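Search this site Search Go

Come and help out at our gripper open day (paid, no experience needed)

We're looking for people to join us in January, and I'd love it if one of them was you.

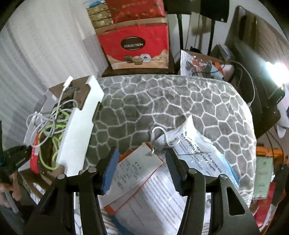

How long does a session take?
Plan on 80 minutes, with a break whenever you want one.

So, a bit about us! I run demonstrations at Prokumby, a small outfit on the Grustside end of town, and twice a year we open up the place so people can see what hand-held grippers are for and have a go themselves. You squeeze, the fingers close, you pick up a tag or a packet and put it down somewhere else. Sounds easy (it gets easier, I promise). Visitors love to watch, and then they all want a turn, so I need 4 helpers who can show them how.

What you'd do: come to one training evening, starting at 6 p.m., then work a shift at the open day. You'll be on your feet for most of it and talking to all sorts, kids included. You need to be 18 or over and fine with handling small fiddly things. Left-handers very welcome, we never get enough!

Pay is $80 for the shift and lunch is from Ghiță, the bakery next door. The Calov bus stops right outside.

To apply, drop me a few lines through the contact form and tell me which hours suit you. I write back to everyone.

Comments

marlo_k: Is the training evening paid too?

Prokumby: Yes, same hourly rate as the shift.

tinbucket9: Went last time, my daughter wouldn't let go of the thing. Applying!

Contact | © Prokumby | Back to top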